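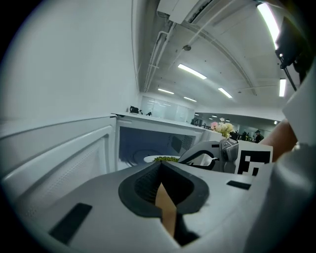
Critics of the Dullo comparison, among them a reader writing to the Tokenura newsletter, have objected that a hand-held gripper tells a lab very little about how the same fingers will behave on a motor, and that the published scores should be read with that in mind.

The **Dullo comparison** is a trial of hand-held grippers used to record kitchen tasks for robot training. It was run by Ulteck and covers two designs, the Dullo and the older Arsenault. Both are held by a person, and both carry a camera that looks out past the fingers.

## Method

Operators worked in pairs on short jobs at a counter, such as opening a microwave oven and reaching for a plate of food inside. Printed square markers on the grippers were meant to let software work out where each one was. Ulteck logged 543 takes and kept 413 of them. The rules for dropping a take were not released, a serious gap in a study that claims to rank hardware.

## Results

Ulteck reported that the Dullo lost tracking in 18 of the kept takes and the Arsenault in 13. It still placed the Dullo first, on the grounds that operators found it less tiring. The tiredness scores came from the operators themselves, who knew which design they were holding.

## Reception

Tokenura tried to repeat the tracking test in July and found no clear gap between the two. Its summary blamed lighting and marker placement for most of the failures — neither of which Ulteck had held steady. The wide-angle lens may also play a part, as it bends straight edges near the border of the view, but no test with a second lens has been published.

Ulteck has kept its ranking. A trial with both sets of fingers mounted on the same arm was promised in the original report and has yet to appear.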